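29 Jul 2026
By Mohcine Zerouali

Speaker notes: Grading a garment pattern for a wider range of sizes

Good morning, and thank you to the Wornham Guild for the invitation. My remarks concern the grading of hand-knitted and crocheted garments, and in particular what a designer owes to the maker at either end of the size range. I will speak for half an hour and take questions at the close.

I begin with the Skamgate cardigan, which many members will have seen in the winter pattern book. It was drafted for a finished bust of 100 cm and released in five sizes. The colour chart was sound and the shaping was clear. The sleeves, however, had been graded at the same rate as the body, and in the largest size the upper arm was far too wide for the armhole into which it was to be set.

[Pause. Pass the two sleeve samples along the front row.]

The principle is a familiar one, although it is often set aside under deadline. Bodies do not increase evenly in all directions. Shoulder width changes slowly from one size to the next, while bust and hip change more quickly. Armhole depth lies between the two. A pattern that multiplies every measurement by a single factor will fit the sample size and very little else.

At Upadhyay, where I have the responsibility of reviewing submissions, we now ask that each designer supply a full table of finished measurements before the written instructions are edited. The table must state ease separately. Oversized garments are not exempt. A relaxed fit still depends on a neckline that stays where it was placed, and a dropped shoulder still has to end at a considered point on the arm.

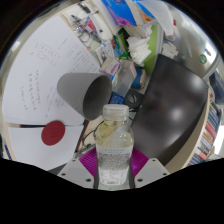

Should the yarn estimate be graded as well? It should be calculated for each size from the area of the finished pieces, with an allowance for swatching and seaming.

I would draw attention here to the Tromico pullover, worked in a 100-gram skein. The estimate for the smallest size was taken from the sample and the remainder were extended by guesswork. We received 61 letters on the matter, most of them from makers who had run short at the second cuff and could no longer obtain the same dye lot. The pattern was corrected and reissued in December.

[Refer to the handout, second page: stitch counts for the yoke.]

Stitch repeats present a further difficulty. Where a cable or lace panel repeats over a large number of stitches, the designer may be tempted to let the repeat determine the sizes. It is preferable to fix the sizes first and to absorb the difference in plain stitches at the side seams – or, in a seamless garment, beneath the underarm.

Test makers should be drawn from across the range, and their row gauge recorded along with their stitch gauge. Reports are to be returned with the swatch attached, unblocked and blocked measurements both noted.

[Invite questions. Samples to be collected at the door.]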